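The technician who looks after the hand-held grippers at Plornside starts with the pads. "If the pad is worn, every other adjustment is wasted," she said. She works through the units in pairs, and allows 15 minutes for each before it goes back to the coat rack task.
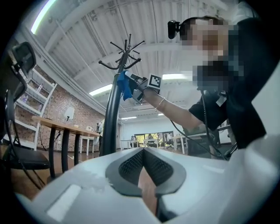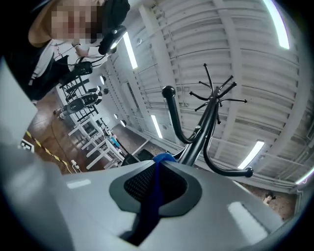
## Pads and jaws

The grip surface is textured, and lint collects in the texture. She brushes it out dry. Solvent was tried in October and dropped after it softened the adhesive on 2 pads. "A stiff nylon brush, along the notch, then across it. I don't blow it out with air. That puts the fiber into the slide."

Jaw travel is checked next with a Bunditz gauge. The jaws should close evenly from both sides. If one leads, she loosens the linkage, centers it by hand and tightens it again.

## Cloth work

Cloth is harder on the grippers than rigid parts, she said. Operators squeeze more than they need to when hanging fabric on a hook, and the linkage screws back off. The log for the Treloar units shows 162 hangs between the last two retightenings. She now checks the screws at almost every battery change.

## Markers and cables

A scratched or lifted marker is replaced whole. "People press the corner down with a thumb and carry on. Then the tracking drifts and they call me about the camera."

Cables are inspected at the connector end. The Condau spares drawer holds 21 of them, and she would like more.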